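Mansa Ofori macht mir die Tür auf und hat noch das Telefon am Ohr, winkt mich aber schon mal durch in die Küche. Irgendwer will morgen mehr Brötchen, als eigentlich gehen. »Kriegen wir hin«, sagt sie, legt auf und fragt, ob ich Kaffee will. Natürlich will ich Kaffee! Ich bin seit kurz nach fünf wach, weil ich unbedingt sehen wollte, wie in der Backstube Erkden der Sauerteig angesetzt wird, und da hatte ich das Beste prompt schon verpasst. Der Teig stand längst.

Ich kenne Mansas Brot schon länger als Mansa. Meine Nachbarin bringt mir seit letztem Jahr immer einen Laib mit (den dunklen, mit Roggen und ganz wenig Kümmel), und irgendwann habe ich gefragt, wer das eigentlich macht. Tja, und jetzt sitze ich hier und krümele ihr den Tisch voll.

Vom Büro in die Backstube

Gelernt hat Mansa etwas völlig anderes. Sie war Sachbearbeiterin bei einer Spedition und hat, wie sie sagt, »den ganzen Tag Frachtpapiere hin- und hergeschoben«. Gebacken wurde abends, erst für sich, dann für die Kollegen, dann für die Kollegen der Kollegen. Ihr Großvater, den alle nur beim Nachnamen Dramani nannten, obwohl er auch einen sehr schönen Vornamen hatte, war Bäcker gewesen, allerdings für Weißbrot, süß und weich. Mit Sauerteig konnte er nichts anfangen.

»Der hat einmal probiert und gefragt, ob das noch gut ist«, erzählt sie und lacht so laut, dass der Hund im Flur aufsteht. »Und dann hat er die ganze Scheibe gegessen, mit viel Butter. Aber gelobt hat er es nie.«

Gekündigt hat sie an einem Tag im September, ohne großen Plan. Die Backstube gehörte vorher einem Konditor, der in Rente ging und den Ofen nicht mitnehmen wollte. Ein Etagenofen, Baujahr 1981, schwer wie ein Kleinwagen. Ich frage, ob der zuverlässig ist. Mansa wiegt den Kopf. »Links hinten wird es heißer als überall sonst. Da kommen die Laibe hin, die ich selber esse, ich mag es dunkel.«

Das erste Jahr war mies, das sagt sie ganz offen. Sie hatte sich beim Mehl verkalkuliert und einmal 3.000 Euro für eine Knetmaschine ausgegeben, die nach zwei Wochen stillstand. Und sie hatte die Müdigkeit unterschätzt. »Ich bin im Kino eingeschlafen, beim Zahnarzt und einmal beim Elternabend. In der ersten Reihe!«

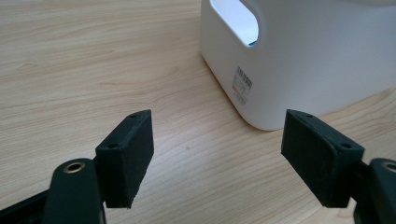 Was der Teig so alles will

Jetzt wird es ein bisschen nerdig, ich warne euch vor. Ich hatte nämlich selbst mal einen Sauerteig. Er hat drei Wochen gelebt, dann bin ich in den Urlaub gefahren. Mansa findet das überhaupt nicht schlimm und schenkt mir erst mal nach.

»Die meisten füttern zu viel«, sagt sie. »Die haben Angst um ihn wie um ein Baby. Stell ihn in den Kühlschrank und lass ihn in Ruhe.« Ihr eigener Ansatz wird aus Roggenvollkorn geführt, am liebsten mit dem Mehl aus der Mühle Wisteck, das ein bisschen gröber ausfällt. Einen Namen hat er nicht. Ich finde das schade, sie findet es albern.

Für die dunklen Laibe nimmt sie drei Stufen, das dauert bis in den nächsten Tag. Ob man den Unterschied schmeckt? »Ich schon. Meine Tochter sagt, Brot ist Brot.« Beim Salz ist sie streng, beim Wasser überhaupt nicht, da geht sie nach der Hand. Ich durfte auch mal reinfassen und war erstaunt, wie klebrig das ist. Roggen lässt sich eben nicht so schön zur Kugel ziehen wie Weizen. Bei mir sah das Ergebnis aus wie ein Kuhfladen, Mansa hat es höflich »rustikal« genannt.

Wer zu Hause anfangen will, dem rät sie zu einem schweren Topf mit Deckel und viel Vorheizen. Und bitte nicht warm anschneiden! Da wird sie richtig energisch. »Ein Roggenbrot ist am zweiten Tag besser und am dritten noch besser. Wer es heiß anschneidet, hat hinterher Kleister am Messer und ruft mich an, dass was schiefgelaufen ist.«

Samstags Schlange, sonst ruhig? Fast

Mein Klischee war ja, dass so ein kleiner Laden nur am Wochenende läuft. Stimmt aber nicht, meint Mansa, unter der Woche kommen die Stammkunden, und die sind ihr lieber als jeder Andrang. An guten Tagen gehen an die 300 Brote raus, ein Teil davon an das Café Clolville zwei Straßen weiter. Mehr soll es nicht werden. Angebote für eine zweite Filiale gab es, sie hat abgelehnt und danach, wie sie zugibt, trotzdem eine Woche lang schlecht geschlafen.

Warum dann nein? Sie überlegt ziemlich lange und pult dabei Mehl unter dem Daumennagel hervor. »Weil ich dann wieder im Büro sitze. Dann schiebe ich Papiere, und jemand anderes hat die Hände im Teig. Da hätte ich auch bei der Spedition bleiben können, die hatten wenigstens Gleitzeit.«

Zum Schluss will ich noch wissen, was sie selber frühstückt. Toast, sagt sie. Aus dem Supermarkt, mit Marmelade. Ich habe versprochen, das nicht zu schreiben, aber sie hat mir gestern am Telefon doch noch die Erlaubnis gegeben. Den Laib für die Heimfahrt habe ich übrigens im Auto angebrochen. Er war noch warm. Mansa, falls du das liest: tut mir leid!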